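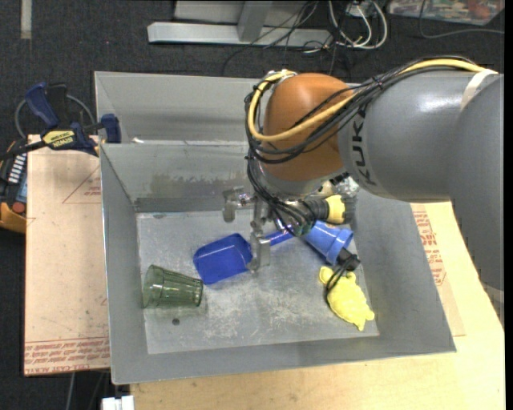 Ticket: Flamdale returns room, sorting bin
Subject: Small items sticking to the bin floor, gray dust on plastics
Status: Closed
Priority: Low

Reported Wednesday, 8:40 a.m.
Plastic housewares coming out of the large gray metal bin have a gray film on them. It wipes off with a dry cloth but comes back with the next batch. Light pieces also hang up on the bottom of the bin. The scoops are the worst because the pan lies flat against the metal. Cups are mostly fine unless they land rim down.

Reply, 9:15 a.m.
Is the film on everything or only on the plastics? Has the bin been washed since it came over from Jivham? Please don't use the green scouring pads on it.

Update, 10:05 a.m.
Film is on plastics and a little on glass. The bin was wiped on arrival, not washed. The floor of it is scratched and has whitish wear marks, heaviest toward the lower center. There is also a yellowish-brown scuffed patch along the middle of the back wall. I can't tell if that is old glue or rust.

Reply, 10:30 a.m.
Try the following and report back.
Take everything out, including paper scraps. Check the edge below the sloping section, small bits collect there.
Wash with warm water and dish soap, soft cloth only. Rinse 2 times.
Dry fully, then leave it for 60 minutes before putting anything back.
Rub a white cloth over the floor and the back wall separately and tell us which one marks.

Update, 1:50 p.m.
Done. First wipe of the floor came up dark gray. After the second rinse it was nearly clean. The back wall patch left nothing on the cloth and feels rough but dry, so I left it alone. Put a test batch of 17 pieces through. Film on one scoop, none on the rest. The scoop had been in the bin before the wash and I don't think it was cleaned.

Reply, 2:20 p.m.
Sounds like metal dust from the worn part of the floor — the back wall isn't the problem. Wash the scoop and run it again. For the sticking, check that the bin was dry underneath the flat pieces.

Update, 3:35 p.m.
Scoop washed and rerun, came out clean. There was still some water in the deeper scratches, so I dried the floor again with a towel. Scoops lift off normally now. Glass is going through last in each batch so it doesn't get knocked by the cups.

Resolution
Added a soap wash to the weekly list for this bin. If the film returns between washes, reopen this ticket and ask Thambiah for a floor liner.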